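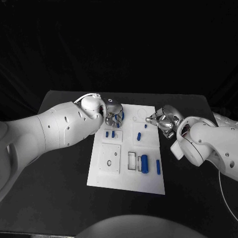 Pareo board, white with blue parts – worth it or not?
Bench & Fixtures > Boards, jigs, trays
Started 11th June

szuccaro
I'm Sveva Zuccaro, I mostly read here and don't post much. Our shop is thinking of getting the Pareo assembly board from Voltdale, the white one with the blue pegs and the gear. It goes for 80 dollars plus shipping. The listing says it "covers every common fit found in real assembly," which is a big thing to say about a sheet of plastic with holes in it. Has anyone had one on a bench for longer than an afternoon? I have my doubts, and I'd like to hear from someone who doesn't sell them.

Skornik
We've had one for 6 weeks. It's fine. The outlines are handy because you can see where a part is meant to go without hunting for the sheet. The blue against the white is easy on the eyes too. I wouldn't call it a model of real assembly, but for practicing putting a peg in a hole it does the job.

greco_bench
"It does the job" is what people say after they've paid. What job? Real parts come oily, or with a burr, or out of a bag where one in every handful is bad. A clean peg going into a clean hole tells you that you can put a clean peg into a clean hole.

Skornik
You have to start somewhere.

greco_bench
Sure. Start with a scrap block and a drill. I made mine in an evening.

szuccaro
That was my first thought as well. What holds me back is that a home-drilled block is never the same twice, and we have two benches that need to match. Skornik, do the pegs stay where you leave them between goes, or do they roll off? Ours is a bare table with no lip.

Skornik
The round ones roll if you lay them on their side. I stand them up or leave them on the board. A bit of rubber mat under the board helps more than anything. Without it the board creeps around every time you push down, and after a few goes it's sitting crooked to the table edge.

pinhole77
I'm going to be the grump about the gear. It's a disc with a shaft sticking up and the shaft is the first thing anyone grabs. So of course it goes on easily, you're holding it by a handle. Give me a flat gear with nothing to pinch and then let's see.

greco_bench
Agreed, for once.

Skornik
I don't agree. Plenty of real gears come on a shaft. And with the handle you can still get it on tilted. Ours sat a hair high on one side for a whole morning and we all walked past it.

szuccaro
That's useful, and it's also the kind of thing the listing leaves out. I wrote to Voltdale and asked what the clearance is on the peg holes. They sent back a PDF with the outside size of the board and a paragraph on "hands-on learning." I asked again. They said the fit is "snug." Snug is how you describe a sweater.

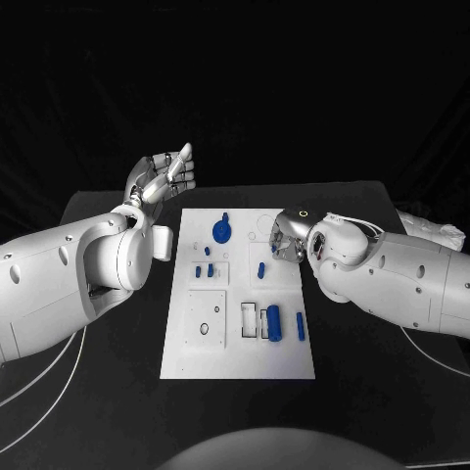
So I'd like a number from somebody with calipers, please. If the gap is half a millimeter we can all do it half asleep and I'll keep the money. If it's tight, I want to know whether it stays tight once the holes have had a few hundred pegs through them, and that's the part I believe least.

pinhole77
It won't stay tight. Plastic on plastic never does. The edges round over and everybody thinks they've gotten better at it.

Skornik
I measured two of the holes just now. One had 0.2 mm to spare, the other a touch more. I don't have a reading from the day it arrived, so I can't tell you if that's wear or if they left the factory that way.

greco_bench
So after 6 weeks you can't say whether it's worn. I rest my case.

Skornik
You don't have a case, you have a block of scrap. What's the clearance on yours?

greco_bench
Varies.

szuccaro
What about the small white plates? In the listing photo they're the same color as the board and I can't tell if they come off.

Skornik
Mine are screwed down. I haven't tried swapping any. White on white is a dumb choice, I'll give you that. I ran a marker along the edges of ours.

pinhole77
If you do buy it, measure every hole the day it comes and write it on the back. Then come and tell us in a couple of months. I'd bet a coffee on the gear hole going first.

szuccaro
I'm going to ask for one on a 7 day return and put the calipers on it. If they say no to the return I'll borrow a drill. Greco, what bit did you use?

greco_bench
Whichever one was in the chuck.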